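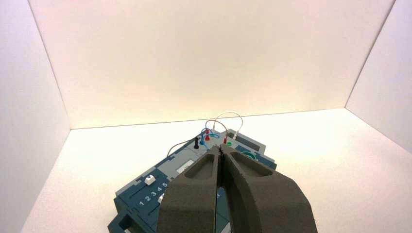 The task board on a smooth white surface, with the test leads plugged in at the far end.

Task board back in use at Enatari

The electronics task board is out of storage and can be booked again from August's end through the winter term. Seija Niskanen went over it last month and replaced 2 of the leads, which had gone stiff near the plug. The board had been on the shelf at Bañez while the bench there was rewired.

For anyone who has not used it, the work is small and fiddly. There is a slider to move along the row of numbers from 1 to 5, a small white button, and leads with banana plugs that go in and out of their sockets. Most people get through a first run slowly and then speed up a good deal once they know how firmly the plugs need to be pushed.

A few requests from the bench:

Pull leads out by the plug. Tugging on the cable is what finished off the last pair.

Put the slider back at 1 when you are done.

Spare leads are in drawer 104. If you take the last one, write it on the sheet inside the lid so more can be ordered from Zanilent.

The board should stay on the bench. It has gone missing into the meeting room twice, and the housing got a scratch on one of those trips.

Bookings are for one hour. Use the sheet by the door or call extension 1394. The Broltilport group has the bench every morning until noon, so afternoons are the easiest to get.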